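Home Forums Recipes New Posts Log In

Filed under: Breads & Rolls > Toppings and Glazes

Stripes sinking into the rolls

murkaris_oven
I'm making 24 small oblong rolls for a lunch and want orange zigzag stripes across the top. On my test batch I piped the stripes before baking and they spread until they looked like one big smear. Spicy mayo colored with paprika, if that matters. Do I pipe after?

Osvaldo Frota
After. Mayo thins out in the oven. Let the rolls cool all the way, then pipe with a small tip.

esby7
I disagree with always piping after. A flour paste topping holds its shape if it's stiff enough, and it won't come off on the wrapper. Mayo piped on a cold roll smears as soon as you stack them.

Osvaldo Frota
Then don't stack them. Paste tastes like paste. It's fine on a sweet roll — not on this.

murkaris_oven
They won't be stacked. One roll per plate. I was going to use plain white plates but I also have light blue ones and can't decide.

Eugénie Caron
Blue. The table I use is white and a pale roll gets lost on it. The orange shows up well enough either way, but the plate helps the bread. 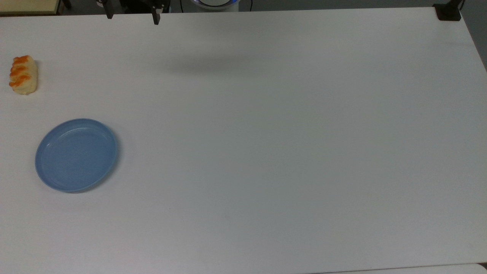
Striped roll and the blue plate, roll off the plate.

esby7
OK, those stripes are clean. I'd still go with white plates. Blue next to orange is too much for me.

murkaris_oven
Going with blue. What size tip?

Osvaldo Frota
I use a 3 mm round. Go corner to corner and don't stop in the middle of a line.

Related threads
Paprika or chili powder for color?
Keeping small rolls soft overnight
Flour paste topping cracked, what now
Plates for a white table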